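Cars > Used Cars > Interviews

July | By Katherine Benavides

4 min read

I'd been on the lot in Carnell long enough to get a sunburn on one arm when Yaneth Sánchez came out with two coffees and told me I was looking at the wrong minivan. "Everybody walks straight to the shiny one," she said. "Go sit in the green one. Then we'll talk."

So I sat in the green one! It had 31 service stamps in the book, a sliding door that closed with one finger and a smell of somebody's old dog. Yaneth has been selling used family cars for 18 years, first with her aunt in Llanos and now on her own, and she still drives every trade-in home overnight before she puts a price on it.

"A loop around the block tells you the radio works," she said. "I want to hear it cold at six in the morning, and I want to take it up the hill with my kids fighting in the back."
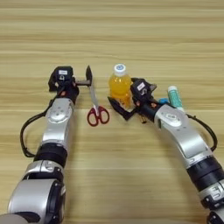
I asked what she thinks buyers get wrong, and she laughed for a while. Monthly payments, mostly. She had a couple in last spring who were thrilled with their number until she made them add up the whole loan (they went home and came back for something cheaper). "I lost money on that one," she said, "but they sent me his brother, and his brother bought a truck."

She charges a $959 flat fee for prep, which covers brakes, fluids and a full set of wipers, and she'll show you the receipts if you ask. I asked. They were in a shoebox.

We got onto electric cars after that – she has two right now, and she's warming up to them. "My worry was the battery, same as everyone's. Now I get a printout for each one and staple it to the folder. If a seller won't do that for you, keep walking."

And the green minivan? It was gone when I called back 14 days later. Yaneth says there's another one coming in, a blue one, and that I should bring my own coffee.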